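Zovbridge Releases Hand Tracking Update for Recording Tabletop Work

Dec 8, 2022 - Zovbridge is happy to share the new version of Bundau, our software for turning recorded hand motion into data that robot planners can use. It's the biggest update since April, and we can't wait to see what people do with it!

Bundau now solves the position of each hand from whichever printed markers are in view, then fills in short gaps when a wrist turns away. We tested it on 128 recordings of everyday table tasks, with cables, books and other small things left lying where they would be at home. Cables were the hard part - hands cross, tilt and stop halfway - and the new solver handles them much better than the old one did. 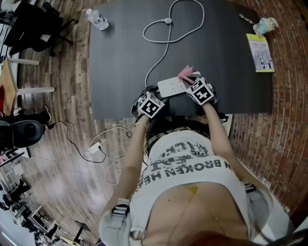 Marker cubes on the backs of both hands during work with a power strip and its white cable.

The release also brings a faster timeline viewer, a calibration check that takes 10 seconds, and export to 4 file formats. Our friends at De Smet tried the early builds and asked for a way to flag bad segments while playing them back, so we built that too (it's the F key).

Bundau 5 is a free update for all current users. Setup notes and the public Trello board for bug reports are linked from the download page.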